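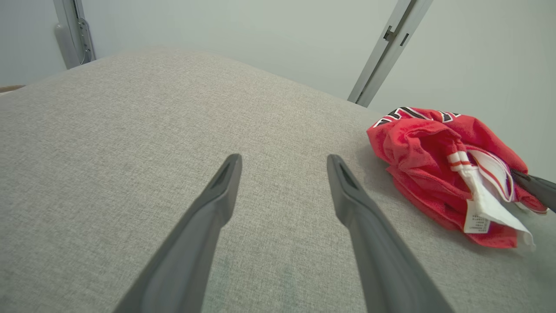
What happens to the people at a laundry when part of the sorting and folding gets automated? Their jobs stay for now, but the work inside those jobs changes, and some of it changes in ways they didn't ask for.

I have worked at Rennie for long enough to have done every station in the building. We are a commercial laundry. We wash for sports clubs, school teams and a couple of gyms, and on a normal shift 3000 pieces go through. Most of them are jerseys and shorts. They come in balled up and inside out, and somebody has to open them out before anything else can happen.

That somebody used to be all of us. Now it is partly the Plinari cell, which has been at the end of the line since March. It has two arms with plain two-finger grippers and a padded gray surface to work on. You put a garment down, and the arms are supposed to find an edge, pull it flat, fold it and pass it along.

I want to write about how it went, mostly for my own sake, and also because people who hear where I work keep asking me if I've been replaced.

The first few weeks were slow. On its first full shift the cell finished 78 pieces. I can do that before my coffee gets cold, or I could when I was younger. The Plinari people stayed near it with laptops and were polite when we walked past. They asked us a lot of questions, some of them good. How do you know which end is the collar? I didn't have an answer. I pick it up and I know. I ended up standing there with a jersey in my hands, doing it slowly, trying to catch myself deciding.

By summer it was doing 410 in a shift, and the best it has done so far is 439. Towels were never a problem. Mesh jerseys are harder. The cloth is slippery, the numbers are stiff, and when a piece is bunched up with the care label hanging out, the arm will sometimes go for the label. We cut a lot of those loose or sew them back on.

So here is what changed for us.

The folding tables went from six people to four. The other two were not let go. One moved to repairs and one to receiving, both at the same pay. That was in writing before the cell was switched on, and I think it should be in writing anywhere this is done. We had asked for it at the first meeting and were told it was understood. We asked again until it was on paper.

The work at the tables got harder per piece. The cell takes the easy ones, so what comes to us is the rest: stuck zippers, torn hems, jackets with linings, anything with a drawstring. I used to get a run of plain shorts and let my mind go somewhere else. I miss that more than I would have guessed. The rate we're held to was set back when the easy pieces were in the mix, and it took until last month to get it lowered.

My wrists are better. I have to say that too. I wore a brace on the right one every winter, and this past winter I didn't need it.

There is also a new job, which is minding the cell. It's clearing jams, smoothing out pieces it has given up on, and wiping down the pad. It pays a little more and we rotate through it. I don't love it. You are watching for most of the shift, and when something goes wrong you have to log it in a program called Plirnell, with a code for the reason. There are a lot of codes. None of them is "it just grabbed it wrong," so we all use the one for unclear placement, and that makes it look like the person put the garment down badly. I brought this up and was told a new list is coming.

The younger ones mind the cell better than I do. They've worked out that it does well with a jersey laid collar side away from the arms, and they taught the Plinari people that, not the other way around. It's in the instructions now. I would have liked to see their names on it, or a bonus, or something.

A friend of mine works at Lalico across the river, where they bought a bigger system and told the staff on the morning it was delivered. Half the floor was looking for other work by the end of the month, and I don't think the machine was the reason -- it was finding out that way.

Our next meeting is about a second cell. I've written down three things to ask: where the people go, who sets the rate, and who gets to write the codes.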